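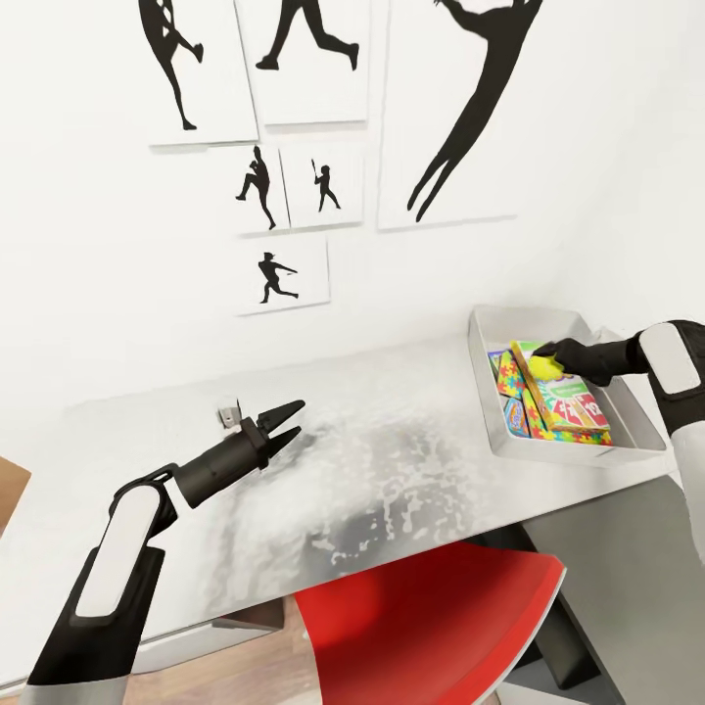 Department of Mechanical and Control Engineering, Plamley College
Student Project Reports

Grasping soft objects from a crowded tray in simulation
Liên Ngô
Submitted 2020-12-07

The aim of this project was to find out whether a grasping method trained only on rigid boxes could also be used for soft items. All work was carried out in the Drerkach simulator with a two-armed robot model. In the trials reported here the right arm removes a yellow sponge from a shallow tray that also holds puzzle boxes, and the left gripper stays open over the table.

A total of 600 trials were run. The positions of the boxes were changed at the start of each trial, as was the background, which included prints of black sporting figures on a white wall. The starting pose of both arms was kept fixed.

With the original method the sponge was lifted clear of the tray in 53 per cent of trials. Most failures arose when the sponge lay against the largest box and the fingers closed on both. Limiting the closing force and adding a short pause before the lift reduced failures of this type to 21 per cent of trials.

The left arm was not used to hold the boxes steady. This is planned for the second stage, which begins in April.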